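Minutes, shared kitchen and activity room
Sunday meeting, started 5 past the hour, door was locked

Present: Sze-wing Tang (chair), Zachary Hawthorne, Cheng-en Lu, Ulises Lagos. Yung-ching Hung joined during item 3.
Notes: Zachary

1. Last minutes
Read, okayed. One fix: it was Cheng-en who took the coat rack home, not Ulises. Rack is still at Cheng-en's. Needs a new foot.

2. Money
Balance 3,000 after the May rent. Ulises says the Werero invoice for the sink repair is still not in, do not spend as if it is paid. Sze-wing wants a copy of everything in the blue folder by next meeting. Cheng-en asked if the tea money counts as income. Yes. It always has.

3. Flies
Long item. Windows on the yard side get opened first thing and then it's flies until supper. Yung-ching got here at this point, agreed it is worse by the bins.

Options talked over:
Screens — Troltard quoted 130 a window, fitted. Too much for all of them. Maybe just the one over the sink. Ulises to ask if they do it cheaper if we fit it ourselves.
Sticky strips — no. Sze-wing got one in her hair last summer and it took dish soap and an hour.
Spray — no, not near food. Agreed fast.
Swatters — yes. Cheap, work fine, don't smell.

Rule agreed for swatters: not over food, not over plates, hang it back up after. Wipe the head. Yung-ching wants a hook by the back door and a second one by the pantry. Zachary has hooks.

Color was discussed for longer than it should of been. Cheng-en wants something bright so it gets found. Sze-wing does not care. Left as is.

4. Swat game for the open afternoon
Cheng-en's idea, carried over from last time. Flattened cardboard on the table, dot marked on it, people take turns trying to hit the dot with the flat of the swatter. Points for closest. Kids' turn first, then grown ups.

Zachary worried about the tabletop. Cardboard is enough padding if nobody goes wild. Ulises worried about eyes. Fair. One player at the table at a time, everyone else behind the tape. Tape to be put down before doors open, not after like last year.

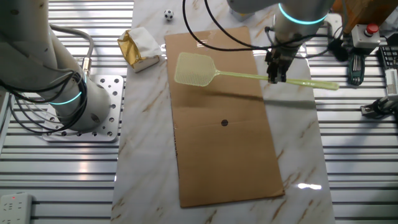
Item 4: swatter over the cardboard, black dot just below the fold.

Dot is too small, Yung-ching says, nobody over by the door will see it. Cheng-en says small is the point. Vote: three for a bigger dot, one against, Sze-wing didn't vote. Bigger dot. Cheng-en to draw it, thick marker, and keep it off the crease.

Fold in the cardboard also came up. Wants flattening under something heavy overnight. Ulises has the encyclopedias.

Prizes: Tsai will let us have a box of wrapped candy at cost if we pick it up ourselves. Limit 100 dollars for all prizes and that includes the raffle. Small toy balls were suggested for the little ones, OK if they come out of the same money. Sze-wing to pick up, Ulises can drive.

Sign-up sheet at the door, first names only.

5. Table and storage
Table has to be wiped and clear before the game is set up. Things get left at the far end every week. Agreed: anything still on it at closing goes in the tub under the stairs. Tub emptied once a month, whatever isn't claimed goes to the raffle. Zachary to make a sign.

Pantry shelf two is bowing. Do not put the big flour on it. Cheng-en has moved it twice allready.

6. Fultutov
They want the room two evenings a week for their sewing class. Nice people, pay on time. Problem is the oven crowd on the same evening. Yung-ching to find out if they can start at seven. No decision tonight.

7. Any other business
Kettle lid missing again.
Key number 5 not returned. Whoever has it, please.
Ulises asked for decaf. Noted.
Sze-wing: please rinse the mop. She asked that this go in the minutes in full — please rinse the mop.

Actions
Sze-wing — candy from Tsai, folder
Ulises — Troltard about the sink window, drive, encyclopedias
Cheng-en — bigger dot, coat rack foot
Yung-ching — Fultutov start time, tape for the floor
Zachary — hooks, sign, type this up

Next meeting same time, same room. Cheng-en brings the cake.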